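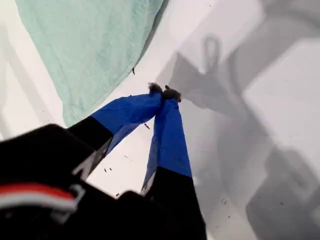 Slip-On Finger Sleeves for Two-Finger Grippers: A Review of the Palaniappan Sleeve Kit

Rajitha Mridha
Robotics Practicum, Gindham Technical College
Submitted 6 September 2022

1. Purpose

The practicum asks each student to pick one commercial add-on for the lab arm, use it for a term project, and report on whether the lab should buy more of it. I picked the Palaniappan sleeve kit, sold by Brurkergate. It is a set of thin covers that go over the fingers of a parallel or angular gripper. The seller says they add grip on small soft objects and keep the fingers clean. I wanted to know if both claims hold for light cleanup work on a table, where the things being picked up are small and have no regular shape.

2. What is in the kit

The kit comes in a flat box with 12 sleeves, a plastic sizing card and a folded instruction sheet. The sleeves come in one length. Ours are blue. They can also be ordered in gray, but gray was out of stock in June when the order went in.

The sizing card has slots cut into it. You push the finger through the slots until one fits snugly and read off the size. Our fingers fell between two sizes. The instruction sheet does not say what to do in that case, so I wrote to Brurkergate and was told to take the larger one. The reply came the next day.

3. Fitting

A sleeve goes on from the tip and covers the upper part of the finger. The lower part stays bare, so the screws near the base can still be reached. My first try took a long time because I pulled the sleeve on straight and it bunched up. Rolling it first and unrolling it down the finger works much better. The sheet shows this in a drawing, but the drawing is small and I missed it.

With the larger size there is some slack, and the material creases along the finger. I was worried the creases would shift the grip point. In practice the tip matters most, and there the sleeve can be pulled tight enough. I checked the fit before each session and redid it whenever a sleeve had turned.

4. Test setup

The task was to pick up small scraps of soft, dark fiber from a white tabletop and drop them in a tray. I tore the scraps by hand from a pad of craft felt, so they were uneven and shed bits. The arm was run by teleoperation for the whole test. I did not use any vision software, and I drove the arm myself except for one afternoon when my lab partner took over.

A pick counted as good if the scrap left the table and stayed in the fingers until it was over the tray. A scrap that broke apart counted as a miss, even if part of it arrived. I ran the same task with bare fingers and with sleeves, switching between the two so that my own practice would not favor one side. In total I logged 1627 picks. The log is in the shared folder under my name.

5. Results

The sleeves did better on thin scraps lying flat. Bare fingers tended to slide over them or push them along the table. With sleeves the tips caught the fibers more often on the first close. On thicker clumps I saw no difference worth reporting.

The sleeves did worse on release. Fibers clung to the material, and I often had to open the fingers more than once over the tray before the scrap fell. This added time to each cycle. Wiping the sleeves with a damp cloth between runs helped for a while.

Crumbs left on the table were a problem with both setups. Neither one could pick up the smallest bits, and I stopped trying after the first session and brushed them off by hand.

Wear was faster than I expected. I went through 3 pairs during the project. Two of them split at the tip, and the other one stretched until it would not stay in place.

6. Cleaning claim

The covered part of each finger stayed clean. Dust and fiber did collect at the lower edge of the sleeve and had to be wiped out when the sleeve came off. For a lab that works with dry material this is a small chore. I did not test anything sticky or wet.

7. Comparison with the other option

The lab also owns a set of molded rubber tips from Numville. I used them for a short trial only. They grip about as well as the sleeves on thick clumps and let go more easily, but changing them means taking out screws. The sleeves can be changed in the time it takes to reset the tray.

8. Recommendation

I recommend one more box for the teaching lab, for courses where several groups share an arm and the fingers need to be cleaned up between users. I do not recommend the sleeves for long unattended runs because of the wear at the tips. Anyone ordering should measure the fingers first with our card, which is in the second drawer under the arm controller.

9. Left to do

I did not measure grip force, and the force sensor was booked for most of the term. A student who continues this project should start there, and should also try the smaller size.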